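讲稿备注:租房收纳这件事,我踩过的坑(自己看的,别照着念)

开场别急,先等后排坐下。麦克风上次有杂音,先喂两声。

大家好,我今天讲收纳,讲的是租房的人怎么收纳。我不是整理师,没考过证,就是搬家搬得多。问一下在座有谁今年搬过家?(等举手,多的话就说"那我放心了",少的话就说"羡慕"。)

第一段讲旧房子。我之前住在一个叫Stadard的公寓,房租2,170一个月,便宜是真便宜,壁柜一个没有。我当时的办法特别朴素:买箱子。东西多了买箱子,箱子多了再买架子放箱子。后来有一天我想找护照,翻了一整个晚上,最后在装电线的箱子里找到的。(这里停一下,一般会有人笑。)

所以第一个建议,先别花钱。我那次一冲动在Arura下单了一套组合柜,2,599,到货才发现门框进不去,退货运费还得自己掏。现在我的规矩是,想买任何柜子,先拿纸胶带在地上贴出它的大小,留10天。你每天绕着那块胶带走,走到第三天就知道烦不烦了。我贴过一个鞋柜,第二天就撕了。

第二段,按什么分类。书上都讲按种类分,衣服归衣服,工具归工具。我试下来,租房子更适合按"多久碰一次"来分。每天碰的放手边,每周碰的放柜子里,一年碰一回的,比如圣诞灯串、滑雪手套、你妈寄来的那床厚被子,都往高处和床底走。(这里可以讲被子的故事,时间不够就跳过。)

标签我是写的,但是不写内容,写日期。箱子里的东西老变,内容写了也白写。日期写的是上次打开是哪天,一年没开过的,搬家前先处理掉它。我去年三月靠这个办法清出去好大一堆,卖二手一共卖了100块,还不够我吃顿火锅的,可是车少跑了一趟啊!

第三段,讲抽屉。我对抽屉有很大的意见,这段容易讲嗨,注意时间。

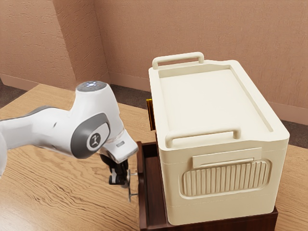
抽屉最大的问题是深。深抽屉等于一个躺着的黑洞,前面一层你天天见,后面那层等退租才见。我的做法是后半截直接塞一个小盒子,专门放备用的东西,电池啊、灯泡啊、没拆封的牙刷啊,这样前面用完了,手往后一伸就有。还有就是每个抽屉装到七八成就停,别跟它较劲。你要是每次关抽屉都得用膝盖顶一下,那它就是满了,听它的。

柜子顶上呢,我的意见是可以放,但只放一样。放了第二样就会有第三样,然后钥匙、快递单、半瓶维生素全上去了。我家那个叫"临时放一下"的地方,临时了两年。

提问环节备用:
有人会问真空压缩袋好不好用。羽绒服我不压,棉被我压,袋子买厚的,抽完气放一晚上再看漏不漏。
有人会问合租怎么办。公共区域一人一层,谁的东西出界就放回谁床上,我们在Xolalpa那套合租房里就这么干的,相安无事,除了那个电饭锅。
有人会问要不要请人上门。Drernero那种按小时收费的我请过一次,整理得很漂亮,我维持了一个星期吧。自己动手慢,但你记得住东西在哪。

收尾:谢谢大家,纸胶带我带了几卷放在门口,想回去试的自己撕一段。记得把转接头拔下来带走,上次就落在会场了。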